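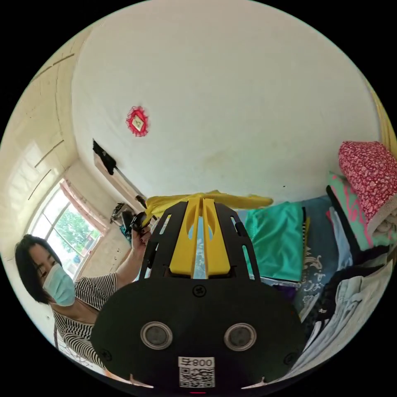

Gutter and flashing work: winter schedule

Feb 19, 2025

Solanki Sheet Metal has finished replacing the box gutters on the Sternau building, a brick warehouse put up in 1895. The old lining was terne-coated steel, patched many times with roof cement. It was removed down to the wood trough, and rotted boards were replaced before the new lining went in.

The new lining is 20-ounce copper with soldered seams. Total run is 400 feet, divided by expansion joints at intervals of no more than 40 feet. The trough was re-pitched toward the existing outlets, and two outlets on the north side were enlarged. 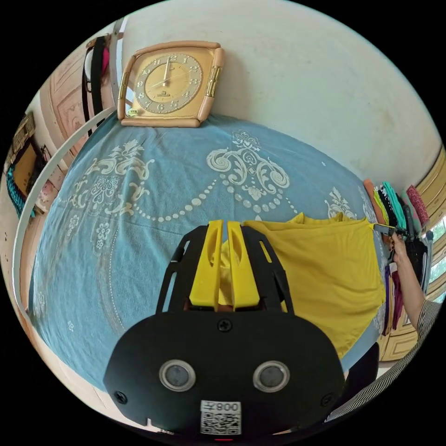

Work began in December and was stopped for 18 days by low temperatures. Solder does not flow well on cold copper – the metal pulls heat away from the seam faster than the iron can supply it – so joints were made only when the sheet could be kept warm and dry.

Owners of buildings with built-in gutters should check the soffit below for stains or peeling paint. Either one may point to a failed seam. Coating over an open seam with tar is not advised, as the tar must be scraped off before the metal can be soldered again.

Inspections for spring work are now being booked. Please have the roof access hatch unlocked and send any old drawings with the request.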